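Kitchen Chores Study, Progress Report to the Jaline Fund
Period: November to 19th April
Prepared by Ewurabena Essien

Dear colleagues,

You asked us one question when you gave the grant: can a robot arm clear a counter after a meal, well enough that a person would not do it again by hand? After the first period our answer is "partly", and I try to explain below where the limit is.

All work until now was done in simulation. The kitchen model is called Prundow, and the control software is Kevis. We change the objects on the counter between runs, so the arm cannot simply repeat the same path. In total we made 300 runs with small objects and 51 with cutlery only.
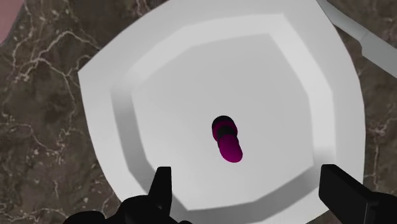
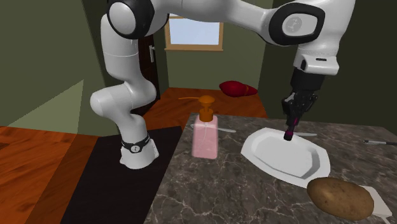 Simulated counter with the white plate, seen from the gripper and from the room.

Wuisan Household Robotics Team

Small things on a plate are still the most difficult part. The fingers must go down inside the rim, close on the object and come up again without pushing the plate. In our logs the most common error is that one finger touches the rim first. The plate then turns a little, and the position which the software has in memory is no longer correct. We now ask for a new look from the wrist before each closing. It costs nearly 15 seconds per object, and we know this is too slow for a real home.

Cutlery is a different problem. A knife is thin and lies flat on the stone, so the fingers have very little to hold. A spoon is easier because the handle can be taken at its raised end. Tall objects such as a soap bottle gave us few difficulties, but the planner makes large detours around them – we would like to reduce this.

We did not start with wet surfaces or food remains. This was planned for the first period and I must ask you to move it to the second. The budget is not changed by this.

For the next period we request access to a real arm for 8 weeks. The simulated plate has simple straight facets, and I do not trust our contact results fully until we repeat them on real dishes. The detailed error table will be sent separately.

With kind regards,
Ewurabena Essien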